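Ticket: Sunday grosses missing from Bellitz box office feed
Status: Resolved
Opened by: Sixten Nordin, Ilturon

Sunday estimates for "Pistotine" did not load. Friday and Saturday matched the distributor's sheet. The weekend total was short by one day, and the film dropped from 2 to 4 on the chart.

Reran the import at 6:40 a.m. Same result. The log shows 1,132 theaters read and 40 rejected, all from the Baptiste circuit.

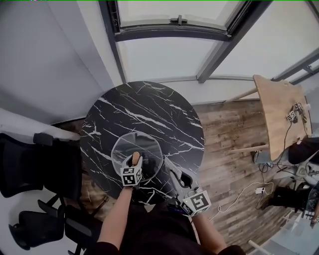
Glass plate on black marble tabletop, from above.

Cause: Baptiste changed its date column in April. The parser read the new format as blank and held back the whole day's total. Mapped the column by hand and reloaded. Rejected rows now zero. Chart position corrected to 2.

Open item: per-theater averages are cached and will show old values until the next nightly build.

Comments (3)

mk_grosses: Same thing on our side, Baptiste rows only. Manual mapping fixed it.

tallyroom: Does this touch the overseas totals?

S. Nordin: No. Separate import.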